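4.2 Data Collection with the Hand-Held Gripper

All demonstrations were recorded with the Tapley hand-held gripper, a two-finger tool with a camera mounted above the fingers. The operator squeezes a trigger to close the fingers and releases it to open them. Finger width is read from an encoder at the trigger linkage, and the six-degree-of-freedom tool pose is estimated from the camera and an inertial unit. The pads are the same as those on the robot used for evaluation, so the view available to the policy at test time matches the training view in finger shape, color and rest position.

The task set in this section is bin retrieval and lid handling on small parts organizers. Each episode starts with the organizer on a flat work surface and the tool held back from it with the fingers open. The operator then approaches, makes contact with either a bin or a lid, completes the requested motion, and withdraws. We collected 317 episodes in total, of which 114 involve a clear lid and the rest involve bins only. Two operators split the sessions. Both had used the tool on an earlier folding task and received no further training.

Placement of the organizer was not fixed. Before each episode the operator turned it to a new angle and moved it within reach. No fixture or floor marks were used. We considered a printed placement template in early trials and dropped it, as the template itself became a visual cue that the policy learned to depend on. With the template present in training and removed in testing, the approach phase drifted to one side even when the organizer was in plain view. 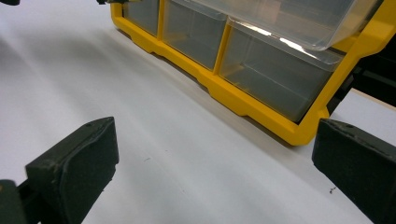 Figure 5. View from the gripper camera with the fingers open. The yellow organizer stands at an angle to the tool; a clear lid overlaps the tops of two of the bins.

Figure 5 shows why this object class is hard for a policy that takes only wrist images. The frame of the organizer is opaque and saturated, and gives strong edges at almost any exposure. The bins and the lid are transparent. Their outlines are carried mostly by reflections along the rims, and these move with the camera. Where the lid overlaps the bins behind it, the rim of a bin and the edge of the lid can fall close together in the image, and a network trained on short histories may confuse the two. In our runs the most common failure was a grasp aimed at the lid edge when the target was the bin wall below it.

We did not add markers or tape to the transparent parts. Doing so would have made labeling easier, but the aim was to test whether demonstrations alone supply enough signal. Lighting was kept diffuse for most sessions. A smaller group of sessions used a single side lamp to produce harder reflections, and these are reported separately in Section 5.3.

4.3 Episode Filtering and Labeling

Raw recordings were passed through Sendovell, our in-house alignment tool, which resamples the pose and finger-width streams to the camera clock. An episode was rejected if tracking was lost for more than 30 consecutive images, or if the finger-width signal was missing at the moment of contact. Fourteen recordings were rejected in this step and are not included in the totals above. Most of the losses occurred during close approach, when plain work surface filled a large share of the image and few features remained for the pose estimator.

The remaining episodes were divided into three phases: approach, contact and withdrawal. The boundary between approach and contact was placed at the first image in which finger width began to decrease without a later reversal. This rule is simple and fails in a known case. Operators sometimes close the fingers partway while still moving, to fit a pad into the gap beside a divider. In such episodes the rule places the boundary too early. Adaeze Ekpo and Shota Kudo reviewed the boundaries by hand and corrected them where the two reviewers agreed. Where they disagreed, the automatic boundary was kept.

We did not label bin positions or lid angle. The policy receives the image, the current finger width and a one-word goal token ("bin" or "lid"), and predicts a short sequence of relative tool motions together with target widths.

4.4 Treatment of the Finger Region

Both pads remain visible at the lower corners of the image when the fingers are open, and they move inward as the fingers close. Earlier work in our group masked this region on the grounds that finger width is already given as a number. We compared masked and unmasked training on the same episodes and found that masking hurt the contact phase most. The position of a pad relative to a bin wall is easier to judge when both appear in the same image — the encoder reports the gap between the fingers but says nothing about where that gap lies relative to the object.

Pad wear raised a separate question. The rubber faces pick up nicks and scuffs with use, and a policy trained on one set could in principle fit to them. We therefore repeated a subset of the evaluation with a fresh pair of pads from the same mold. Success on lid goals did not change. Success on bin goals fell slightly at first and recovered when mild brightness variation was applied to the lower third of the training images. All results in Section 5 use this variation unless stated otherwise.

No masking or cropping was applied to the background. Stray objects near the edge of the work surface were left in the recordings, and the operators were asked not to tidy the area between episodes.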